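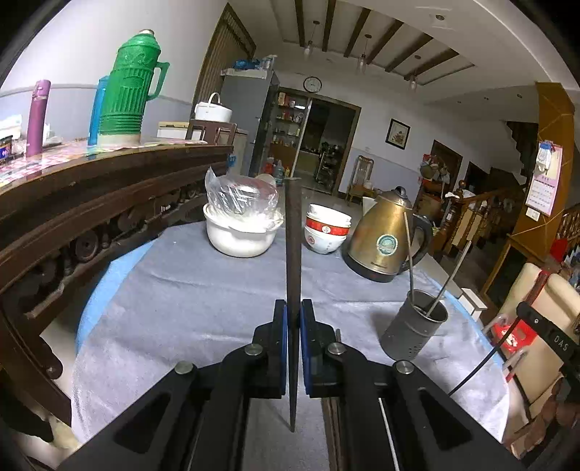
Fig. 1. Bowls and chopsticks on a cloth-covered table.

Unit 3: Tableware and the Shared Meal

Notes for the February teaching block. Read before the seminar and bring them with you.

3.1 What this unit covers

Unit 2 dealt with the kitchen and the storage of food. This one moves to the table. We are interested in the objects people eat from and with, how those objects are divided between the people present, and what can be learned from them when the people are no longer there to ask. The second half looks at household inventories, which you will be using for the written exercise.

The word "tableware" is used broadly in these notes. It takes in vessels (bowls, plates, cups, serving dishes), implements (spoons, knives, forks, chopsticks) and coverings (cloths, mats, trays). Some writers keep coverings separate and treat them as textiles. Either is acceptable in your own work, but say which you are doing.

3.2 Individual and common vessels

The most useful distinction in the unit is between vessels used by one person and vessels used by the whole group. In a meal where rice is the staple, each person usually has a small bowl, and the other dishes are placed in the middle and shared. In much of medieval Europe the arrangement was different. Pottage might be served in a common bowl, and two diners often shared a trencher of bread or wood. The individual plate for every diner came in slowly and reached wealthier households first.

Size is a first guide to use, though a poor one taken alone. A bowl that sits comfortably in one hand is probably for one person. A wide, heavy dish is probably for the middle of the table. Between the two is a large group of medium vessels that could be either, and these cause most of the arguments in the reading.

Foot rings matter here. A bowl with a raised foot can be lifted when the contents are hot, and it also stacks neatly. Where bowls are lifted to the mouth, the foot is often tall enough for the fingers to get under. Where bowls stay on the table and a spoon does the work, it can be low or missing.

3.3 Implements

Chopsticks were in use in China well over two thousand years ago. The early ones seem to have been mainly for cooking and for picking solid pieces out of a hot pot. The spoon was for a long time the main eating tool, particularly where the staple was millet eaten as a porridge. The shift towards chopsticks for most foods is usually linked to the spread of wheat noodles and dumplings, and later to the wider eating of rice.

Regional differences to know:

China - fairly long, blunt at the eating end, often squared at the handle. Length is suited to reaching shared dishes.
Japan - shorter and more sharply tapered. Often lacquered. Individual pairs within a family are common.
Korea - metal, flattened, and normally set together with a long-handled spoon.

These are general patterns and there are plenty of exceptions. Wood and bamboo do not survive well in the ground, so the excavated record leans heavily towards metal, bone and ivory. Do not take the surviving pieces as a fair sample of what most people owned.

The table fork took a long time to become ordinary in northern Europe. It was known in Italy well before it was common in England, where it was still thought a little affected in the early seventeenth century. Before that, diners used a knife, a spoon and their fingers. Guests often brought their own knife.

3.4 Sets and matching

A matching set is a fairly recent idea for most households. It depends on a maker who can produce the same thing many times and a buyer who can pay for several at once. Transfer printing and moulded wares made this much easier from the later eighteenth century onwards.

Decoration on a set tends to be placed where it will still be seen when the vessel is full or stacked, so the rim and the outer wall are favoured. A coloured band at the rim is quick to apply and easy to match when a piece has to be replaced. When you look at a group of vessels, ask whether they were bought together or built up over time. Slight differences in the width of a band or the tone of the glaze are often the only sign.

3.5 The Lirside inventories

For the exercise we use the Lirside household inventories. The collection holds 148 inventories from one market town and the farms near it. Between them they list 2,287 items connected with the serving or eating of food. The town had a small pottery at Brulta, a short distance upriver, and "Brulta ware" appears often in the later lists. It seems to mean a plain glazed earthenware, but the clerks never define it and the meaning may have shifted.

Points to watch when you read them:

Clerks grouped cheap objects. "A parcel of wooden ware" may be two trenchers or twenty.
Old or broken pieces were often left out because they had no resale value.
Objects are listed by room. A dish found in the parlour may have been for display.
Spelling varies. "Poringer", "porringer" and "potinger" should be treated as the same thing.
Pewter was valued by weight, so the number of pieces is not always given.

Eleven of the inventories belong to innkeepers. Leave these out of any averages, or treat them as a separate group, as they distort the figures badly.

3.6 Exercise

Choose two inventories from the pack, one early and one late. For each, sort the tableware into individual vessels, common vessels and uncertain. Then write a page on what changed. Keep the uncertain group honest - if more than half your items end up there, say so and explain why.

Sendier's rules for transcription (handout 2) apply throughout. Give the folio number for every item you quote.

3.7 Reading

Required: course reader, section 3, both extracts.
Useful: the Tzavaras catalogue of domestic ceramics, introduction only. The library copy is for use in the building.

Terms to know: trencher, porringer, charger, foot ring, transfer print, treen, probate.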